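Ticket: build agent drops off mid-job, test stage times out
Component: CI / Trumby runner
Priority: Medium
Reported by: Grigoris Manolakis
Status: Resolved

Initial report
Jobs on the Altberg agent stop partway through the integration tests. The console goes quiet, then the scheduler marks the agent offline and fails the job at 630 seconds. Re-running sometimes passes. The other agents on the Flostitz pool aren't affected. It started in November after the runner upgrade.

Log excerpt
runner: heartbeat sent
runner: upload artefact bundle, 500 MB
runner: heartbeat missed (1 of 9)
runner: heartbeat missed (9 of 9)
scheduler: agent altberg offline, cancelling job
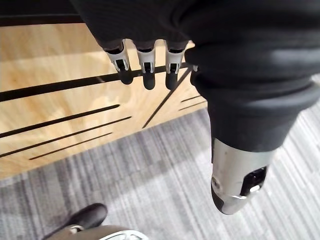
Checked so far
- Disk space on the agent is fine.
- Restarted the service. Next two jobs passed, the third failed the same way.
- Swapped the network cable and moved to another switch port. No change.
- Rolled the Yoo plugin back one version. No change, so rolled it forward again.

Reply, support
The heartbeat and the artefact upload share one connection in this release. If the upload saturates it, heartbeats queue behind the file and the scheduler gives up. Please set upload.separate_channel to true in the runner config, raise heartbeat.interval to 30 and restart the service. Can you also confirm what's in the bundle? It seems large for a test job.
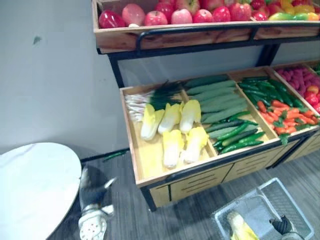
Produce shelf with artificial fruit and vegetables, two tiers.

Reply, Grigoris
Config changed and service restarted. The bundle was picking up the whole fixtures folder, including the full-size test photos, due to a wildcard in the pipeline file. I've narrowed the pattern so it only takes the test reports and the failure logs. Ran the pipeline overnight and had no missed heartbeats.

Reply, support
Thanks. Leave the separate channel on. The default changes in the next release, so you can remove the line from the config after upgrading.

Resolution
Config change plus corrected artefact pattern. Agent returned to the pool. Pipeline file change still to be merged to the release branch.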